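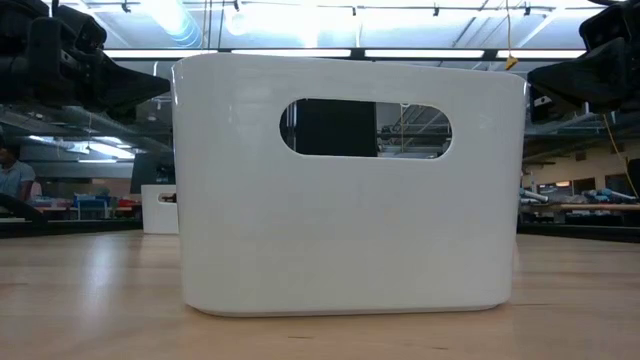 Gedlow Apple Keeping Records: README and data card

By the Gedlow maintainers
Tuesday, August 4, 2020
Filed under: Open Data, Fruit & Orchards

Gedlow is a table of how apples keep. Each row is one apple variety from one tree, put away in the fall and checked again later, with notes on firmness, skin, smell, and taste. There are 1274 rows so far, from 101 trees covering 45 varieties, and we're thrilled with how it has filled out this past winter!

Plenty of apple data tells you when a tree blooms and how much fruit it gives. We wanted the other half of the year. Some apples are wonderful off the branch and dull by Thanksgiving, and some are hard, sour little things that turn into the best apple you've ever eaten if you leave them alone until March. That change is what we write down.

Where the apples come from

Three orchards feed the table. Vornedberg is on a slope with thin, stony soil, and its trees are the oldest in the set. Wonbridge is down by the river, heavier ground, and it tends to give larger fruit (lovely to look at, not always the longest keepers). Fjeld is a newer planting on dwarf rootstock, and it's where most of the russets are. If you only have time to look at one slice of the data, filter for russets from Fjeld. The shriveling notes are a treat.

What's in the table

records.csv is the main file. It has 25 columns, and you can ignore most of them to begin with. The ones people ask for:

orchard: vornedberg, wonbridge, or fjeld, all lowercase
tree_id: the tag on the tree, never reused, even if the tree comes down
variety: the name as the orchard uses it
picked: date of picking
checked: date of this check
store: cellar, shed, or fridge
wrap: none, paper, or straw
firm: one to five, pressed with the thumb near the stem
skin: free text, short
taste: free text, as long as the taster liked
lost: number of fruit thrown out at this check

varieties.csv has one row per variety with spellings and local names. notes.txt is a running log of odd things, such as the week the Wonbridge shed door blew open and the mice got in. Please read it before you drop any outliers!

How a check goes

A picker fills one container per tree, sound fruit only, stems on. Nothing gets washed. At each check the whole batch is turned over by hand, bad fruit comes out and is counted under lost, and one good apple is cut and eaten by two people. They agree on a firmness score and then each write a taste note. Where the notes disagree we keep both, separated by a semicolon, and some of those pairs are very funny to read side by side. One taster's "pineapple, lively" is another's "nail polish."

Things to watch for

Firmness scores are by feel, and thumbs vary. Comparing scores within one orchard works well; comparing Vornedberg with Fjeld is shakier, as the tasters are different people.

Cellar means something different at each place. The Vornedberg cellar is dug into the hill and stays damp, while the Wonbridge one is under a house with a furnace in it. We don't have humidity readings for either. We'd love them.

A blank in lost means the fruit wasn't counted. A zero means it was counted and none were bad. Early versions mixed these up, so if you downloaded the file before the current release, please get it again.

Variety names are only as good as the tree tags. Several Vornedberg trees carry names that don't match any description we can find, and those have "unsure" in the name_check column. We've left them in because the keeping notes are good whatever the apple is called.

Good uses

Picking varieties for a small garden, planning what to eat first, teaching a class how to handle messy text and dates, or settling an argument over whether paper wrapping helps. (Try grouping by wrap and store together. Grouping by wrap alone will fool you.)

Please don't use it to judge whether stored fruit is safe to eat. We weren't testing for that.

Adding your own

Yes, please! Even one tree is useful. Copy template.csv, fill in what you can, and leave the rest blank. Use one file per orchard and keep your tree tags the same from year to year. Taste notes in your own words are much better than ones that sound like a catalog, so write "like a pear that fell in cider" if that's what you got.

Next release

We're adding a cooked column, for whether the apple held its shape in a pie or went to fluff. Wonbridge has already started baking.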